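Preguntas frecuentes sobre mi cocina gris (paneles, cristal y encimera)

Inicio – Cocina – Preguntas frecuentes
Actualizado en junio

Desde que colgué la entrada de la reforma me llegan casi siempre las mismas dudas, así que las he juntado en esta página. Voy añadiendo cosas según me escribís, o sea que el orden es el que es. Si buscas lo de las huellas, baja un poco, que está hacia la mitad (¡es lo que más me preguntáis con diferencia!).

¿De qué gris son los paneles? En cada foto parecen de un color

¡Ya lo sé! Me pasa a mí viviendo aquí. La muestra que elegí en Saltham se llamaba simplemente «gris medio cepillado», y en la tienda, con los fluorescentes, me pareció más bien soso. En casa cambia muchísimo: por la mañana tira a azulado, a mediodía hay zonas casi plateadas y por la noche, con la luz de la campana, se vuelve carbón. El mismo panel puede tener los tres tonos a la vez según desde dónde lo mires.

Mi consejo es que pidas la muestra más grande que te presten y la dejes en la cocina un par de días. De pie, apoyada en la pared. Tumbada en la mesa recibe la luz de otra manera y te llevas una idea equivocada, que es lo que hice yo con la primera.

¿Se refleja todo?

Todo, todo, no. El acabado es liso y tiene un punto de espejo, pero los reflejos salen borrosos: manchas oscuras, manchas claras y poco más. No te vas a peinar delante. Eso sí, cuando entra luz fuerte de lado se nota mucho más, y lo que tengas cerca aparece como una sombra en el panel.

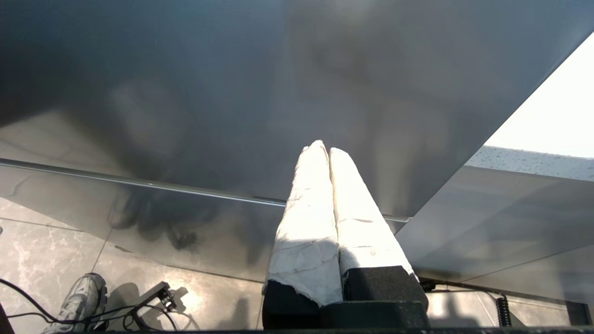 ¿Y la encimera? ¿Por qué moteada y no blanca lisa?

Porque ya había tenido una blanca lisa en el piso anterior y me pasaba el día con el trapo en la mano. El moteado gris finito disimula las migas, el café molido, la sal... A veces disimula demasiado y me entero de que hay azúcar cuando apoyo el codo.

Además hace de puente con el gris. Tianyou Long, que fue quien me dibujó la cocina, llevó el moteado a juego con el panel, mirando las motas una por una con las muestras en la mano. Yo habría elegido una con la mota más gorda y me alegro de que me frenara.

¿El canto metálico se compra aparte?

En mi caso sí. El perfil es fino y brillante y remata el borde del panel. En Rarimach me lo cortaron a medida y lo metieron en la misma factura que los herrajes, así que no os puedo decir el precio suelto del perfil. Herrajes, perfiles y cortes sumaron 638 euros, transporte aparte.

Un aviso con el canto: recoge grasa justo en la unión. Yo paso un bastoncillo humedecido de vez en cuando, sobre todo en la zona que cae cerca de los fuegos, y luego seco. Nada de rasquetas. Una vez usé la punta de un cuchillo de untar y todavía veo la marquita cuando le da el sol.

¿Cómo limpias el gris sin que queden cercos?

La gran pregunta. He probado de todo, incluido el vinagre que recomendaba todo el mundo en los comentarios, y a mí me dejaba el panel mate a ratos. Lo que hago ahora:

1. Paño de microfibra apenas húmedo, con una gota de jabón neutro. Una gota de verdad, del tamaño de una lenteja.
2. Otra pasada con agua sola, escurriendo mucho.
3. Secar enseguida con un paño de algodón viejo, siempre en la dirección del cepillado.

Con eso tardo 15 minutos en todos los frentes, y lo hago con la luz de la ventana de lado para ver por dónde he pasado. Con la luz del techo parece que está perfecto y luego, a la mañana siguiente, ahí están los cercos.

Fergal Cullinane me escribió contando que él seca con papel de periódico. Lo intenté y me quedaron los dedos negros y el panel igual que antes, pero si a él le va bien, adelante.

¿Las huellas se ven mucho?

Se ven. No voy a engañar a nadie: un gris brillante marca huellas, y las marca más en las partes oscuras que en las claras. Lo que cambia es cuánto te molestan. Al principio iba detrás de cada dedo como una loca y ahora limpio cuando toca y ya está.

Un truco que sí me ha servido es acostumbrarme a abrir siempre por el mismo sitio. Parece una bobada – y a lo mejor lo es – pero así la zona sucia es pequeña y se limpia en un momento antes de que venga visita.

¿La luz directa estropea el acabado?

Pregunté en Saltham antes de comprar, precisamente por la ventana, y me dijeron que el panel aguantaba bien el sol mientras no usara abrasivos. De momento no le he notado cambios de color. Lo que sí hace el sol es enseñártelo todo: el polvo, el cerco de ayer, la gota que se secó en el borde de abajo. Hay horas en que el lado de la ventana deslumbra tanto que cuesta mirarlo y el resto de la cocina parece en penumbra.
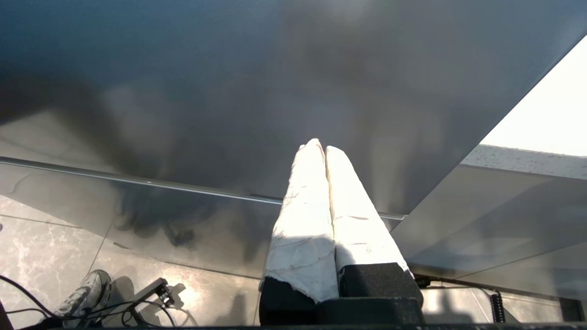
Yo acabé poniendo un estor de tela fina, de los que dejan pasar la claridad, y lo bajo un rato después de comer. No es por proteger nada, es que me molestaba cocinar con el reflejo en los ojos. Si tu cocina da al norte probablemente te puedes ahorrar el gasto. El mío costó 226 euros con instalación y me pareció caro para lo que es un trozo de tela con una cadenita.

¿No te da miedo el cristal?

Un poco al principio, sí. Es un cristal gris semitransparente, se ve el suelo a través pero apagado, como con gafas de sol. Me gusta porque aligera la parte baja; con panel macizo hasta el suelo me parecía un bloque enorme.

En cuanto a golpes, hasta ahora se ha llevado alguno de la aspiradora y tan tranquilo. Lo que más se acumula es el polvo por abajo y las salpicaduras de fregar el suelo. Se limpia igual que una ventana. Ah, y se te ven los zapatos reflejados cuando te acercas, cosa que a mi sobrina le parece divertidísima.

¿Has puesto algún protector en los cantos o en la encimera?

En la encimera no, solo salvamanteles para las ollas y tabla para cortar, siempre. En los paneles probé el aceite Jinesance que me recomendaron dos lectoras. Da un brillo bonito, pero si te pasas con la cantidad atrae el polvo que da gusto. Si lo usas, pon muy poquito en el trapo (nunca directamente sobre el panel) y vuelve a pasar un paño seco a los cinco minutos. Yo lo uso un par de veces al año y me sobra.

¿Cuánto costó todo? Se me ha debido de pasar en la otra entrada

No se te ha pasado, no lo puse. La cocina entera no la voy a desglosar porque hubo fontanería, una pared torcida y un lío con los enchufes que no tiene nada que ver con los materiales. Los frentes grises salieron por 771 euros. A eso hay que sumarle los 638 de Rarimach que contaba antes. La encimera iba en el presupuesto de obra y no tengo la cifra separada.

¿Montaste tú los frentes?

¡Qué más quisiera! Me ayudó Hanyu Song, que tiene mucha más paciencia que yo con el nivel. Mi trabajo consistió en sujetar, pasar tornillos y quitar el plástico protector, que es lo mejor de todo el proceso. Sobre el plástico: déjalo puesto hasta el último día, aunque te mueras de ganas. En el único frente que destapé antes de tiempo hay un arañazo pequeñito junto a la bisagra.

Y deja holgura entre el panel y la encimera. Si van demasiado justos, el canto roza al abrir y hace un chirrido finísimo que se te mete en la cabeza. A nosotros nos tocó desmontar uno y volver a empezar.

¿Lo volverías a poner todo gris?

El gris sí. Cambiaría dos cosas: pondría tirador en el frente que más uso y subiría un poco la luz de debajo de los muebles altos, que me hace sombra sobre la encimera cuando pico cebolla. Roald Westerberg me preguntaba si no se hace frío tanto gris, y entiendo la duda. Yo lo compenso con las cosas que dejo fuera: paños de colores, el frutero, una planta que va y viene según cómo esté la pobre. También estuve a punto de elegir el acabado Tan, que es un tostado clarito muy agradable, y hay días que lo echo de menos sin haberlo tenido nunca.

¿Sirve todo esto para una cocina de alquiler?

Los frentes, depende del permiso que te den. La limpieza sí, claro, y lo del estor también. Jinfeng Kong me contó que en su piso de alquiler forró los frentes con vinilo gris cepillado y que de lejos da el pego. No lo he visto en persona, así que no me atrevo a decir cómo aguanta el vapor ni qué pasa al despegarlo. Si alguien lo ha quitado después de unos años, que me lo cuente y lo añado.

¿Dónde te dejo una duda que no esté en la lista?

En los comentarios de la entrada de la reforma, mejor que por correo, que así la leen los demás y muchas veces contestáis vosotros antes que yo. Suelo entrar por la noche, después de recoger la cena. Si preguntas por un color, dime hacia dónde da tu ventana y de qué color es el suelo, porque sin eso voy a ciegas.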